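Storkach Surgical Skills Program
Spring progress report to the Grivow Fund

Period covered: the months since our last report, ending in April

Summary

The short version is that the program is running, the money is mostly where we said it would be, and the curriculum is better than the one we described in the application. The long version follows, as the grant agreement requires, under the headings in the template.

What we said we would do

The application promised a course in basic and intermediate operative skills for surgical residents at hospitals too small to have a skills lab of their own. It promised 40 residents in the first year, a written curriculum, a way of measuring whether anybody got better, and a plan for carrying on after the grant ends. It also promised a "regional culture of deliberate practice." We have reread that sentence several times and would like it to be judged leniently.

What we have done

Residents from 6 hospitals are now enrolled. Four of the six were in the original application. One of the original hospitals withdrew when its residency program merged with another, and we replaced it with two that had been asking to join since the announcement, in one case weekly. The full 40 places are filled. There is a waiting list, which we mention here without any suggestion about the renewal amount.

The curriculum has been written, reviewed, rewritten and reviewed again. It now has four units: instrument handling and knots, tissue handling and dissection, suturing under tension, and a last unit on decision-making that everyone agreed was essential and that took longer to write than the other three put together. The reviewers' main complaint about the first draft was that it read as though surgeons had written it. The second draft was edited by someone who teaches high school chemistry, and it is shorter by a third and a good deal clearer. We recommend this method to other grantees.

Sessions run on Wednesday evenings. We chose Wednesday after a survey of the residents in which every other evening was ruled out by at least one hospital's call schedule. Wednesday was ruled out too, but only by the one hospital, and they came around once we offered dinner. The dinner line in the budget has been adjusted to match.

The video library

Unit two leans heavily on short video clips, watched at home before the session and discussed for the first part of the evening. The library was a small item in the application and has become a large item in real life. Residents use it more than anything else we offer, including the practice kits, and they use it at hours we would prefer not to know about. The clips are plain, with no music and no title cards. Early versions had both, and the feedback was brief.

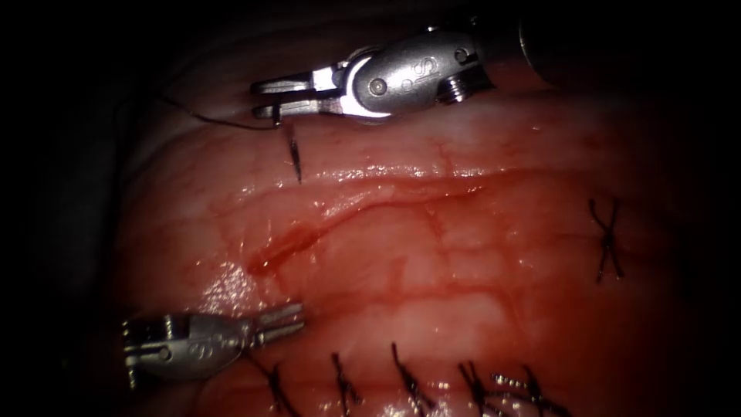
A long, thin incision through moist tissue, with fine vessels branching over the surface.

Each clip comes with a one-page study sheet. The sheets ask the resident to write down what they would do next, and why, before they get to the discussion. At the start of the year many of the answers to "why" were some form of "because that is how it is done here." By the third session the answers were longer and the arguments over dinner were louder. We count this as progress, although it is not one of our indicators.

Measuring whether anybody got better

This was the part of the proposal your reviewers asked the most questions about, and they were right to. Our first assessment form had so many boxes that the assessors began filling it in from memory on the way home. We replaced it with a single page built around 3 questions: Was it safe, was it efficient, and would you let this person do the next one with less help? Assessors do not see which session the work comes from. They have asked to be told, and we have said no.

We have a baseline for every resident and a midpoint assessment for most of them. The missing ones are missing for the usual reasons, chiefly night shifts and parking. We do not want to report midpoint results until the set is complete, having once presented early numbers at a conference and then spent a year taking them back. The complete set will be in the next report.

What did not go well

The scheduling software, Nollevix, was chosen because it was inexpensive and its demonstration went beautifully. In daily use it sent reminders for sessions that had already taken place and none for those that had not. We kept it for two months out of stubbornness. Bookings are now handled with a shared calendar and a telephone, and attendance has improved.

The practice kits arrived late. Our supplier, Dafis, shipped the first batch to a warehouse address we had given up before the grant began. Part of the fault was ours, as the old address was still on our letterhead. The letterhead has been fixed. The kits are good and the residents like them, though several have pointed out that the needle drivers are nicer than the ones at work.

The travel stipend was set too low. We priced it on distance and forgot tolls, which the residents did not. We moved a modest sum from printing to cover the gap, as the agreement allows, and your program office was told at the time. Printing can spare it. It is hard to overstate how little a surgical resident wishes to be handed a binder.

Money

Spending is slightly behind plan, almost entirely on account of the late kits and the canceled software. Staff costs are on plan. The detailed ledger is in the attachment, in the format you asked for, and also in the format you asked for before that. We do not expect to request an extension.

Next period

We will finish the midpoint assessments, run units three and four, and start a small group of senior residents as junior instructors. Several have been teaching already without being asked, so the main change will be that we pay them. We will also begin talks with the hospitals about sharing costs after the grant. Two have said yes in principle. The rest have said they would like to see the results first, and we cannot fault them for it.

One request

The template allows 4 attachments. We have five. The fifth is the revised curriculum, and we would be glad of guidance on which of the others you would least like to read.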